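4.2 What people did with the sorting bins

I should own up to a bias before I get going. I've been a keen recycler since I was small enough to be lifted up to the bottle bank, and I came to the Wutstead study half expecting to find that people who put things in the wrong bin were simply not bothered. I was wrong about that, and most of this section is about how.

As I said in section 3, we gave 265 households a set of kitchen containers and asked them to keep a diary of anything they weren't sure how to throw away. The diary was the bit I worried about. Who wants to write down that they stood over a yoghurt pot at ten at night, wondering about the lid? Plenty of people, as it happens, and some of them wrote pages. One household stuck the offending wrappers straight into the notebook (we had to air it in the corridor before anyone would code it).

The thing that comes through strongest is how much of the sorting goes on away from the bin. People rinse something, leave it on the draining board, and it becomes somebody else's problem. I'd pictured a person with an object in one hand and a lid in the other, making up their mind. The diaries are full of objects on windowsills instead. "Put it by the kettle to ask Mum" is an entry I have a soft spot for, mainly because the same tub is still by the kettle 2 pages later.

We coded these as parked items. Parking was most common with mixed materials, such as a paper envelope with a window or a cardboard tube with a metal end, and the El-Sayed coding scheme we'd borrowed had no place for it at all. That scheme treats a choice as something that happens once. I tried for a good while to squeeze our entries into it and ended up with a column headed "other" that was longer than all the rest put together, so we added a code and went back to the beginning. If you're planning a diary study of your own, do a trial run of the coding first - we did ours far too late. 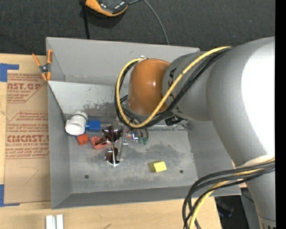 Figure 3. A metal bin with several objects in it.

Parking also has a rhythm to it. Entries pile up in the evening and clear in the morning, usually in a rush before the lorry comes, and it's in that rush that the odd choices get made. People who had written very sensible notes about foil would then tip the whole windowsill into general waste with the lorry already in the road. I don't think you can call that not caring. They'd cared for days, and then they ran out of time.

The leaflet didn't help much. Every household had the standard council one, and in our follow-up chats we asked people to fetch it. A fair few couldn't find it, which I expected, but those who could find it weren't much better off. It lists what is accepted by material, and people don't think about their rubbish by material. They think "the thing the mushrooms came in". One woman had crossed out the printed headings and written her own, by meal, and I'd have happily swapped the official version for hers.

We did try a different leaflet in part of the sample, the streets on the Penton side of the river. It was arranged by room and by meal, with a short list of the usual troublemakers on the back. Parked items there cleared sooner after they were first written down, and the diaries have fewer question marks in them. I'd be careful with this result, though. The Penton streets have a later collection, so those households had a bit more of the morning to play with, and we can't pull the two things apart with the data we've got. I'd love to see somebody run it again with matched collection times.

A word on the households that dropped out, because reviewers always ask and they're right to. We lost 24 over the study. Most told us they'd moved or got busy, and a handful said the diary was making them feel guilty. That last group bothers me. If the people who feel worst about their sorting are the ones who stop writing, then our diaries make Wutstead look a touch more cheerful about its bins than it really is. We kept their early entries in the analysis, and they read much like anyone else's, only shorter.

There's one more pattern I want to mention, although it didn't fit any of our research questions. People wrote a lot about each other. Husbands who crush cans, a lodger who won't, a grandmother who washes cling film and hangs it up to dry. We had asked about objects and got back a great deal about families, and in the Skanent survey, where the questions were tick-boxes, none of that could have come through. I've kept these entries separate and come back to them in section 5, where I look at who in the house ends up being asked, and how they feel about it.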